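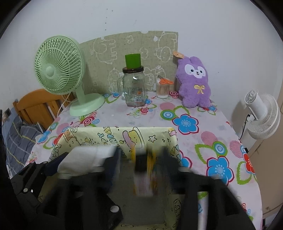 The box-packing shift comes home

My sister-in-law's old department at Garside used to have 20 people in it, all packing gift orders under one roof. It has 10 now, and a few of the others have been kept on to pack at home, teaching the machines that will eventually do the packing. Management calls this a transition. I call it homework.

I have nothing against the machines. I packed for Plurkier one February, 400 parcels a shift, and my wrists still bring it up. If a robot wants that job, it has my blessing and my old back brace.

What bothers me is the accounting. A packer who was slow used to be slow. Now a packer who hesitates is producing "low-value motion," and a message arrives before lunch to say so. The company saved about 2000 dollars a month on the lease, and the workers got to supply the table.
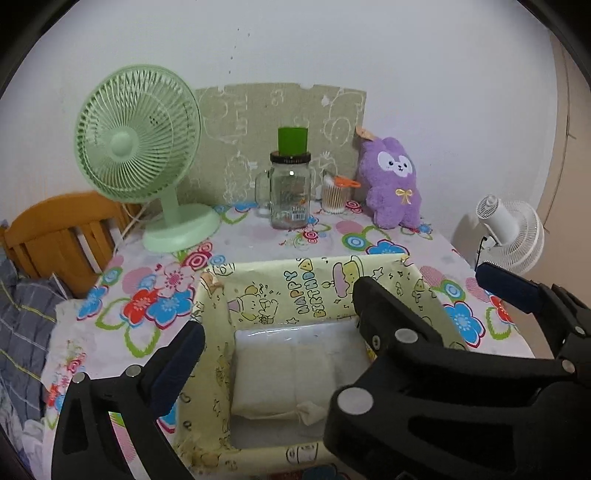 Skill is a funny thing to hand over. Nobody at Garside ever wrote down how to pack, and the people who knew were paid as if there was nothing to know. Ask them to settle a folded cloth in clear plastic into a box that says HAPPY BIRTHDAY, and suddenly it is expertise – worth capturing, though the hourly rate hasn't heard.

So pay them for the lesson as well as the parcel. Put it in the contract, and keep paying while the machine is using what they taught it.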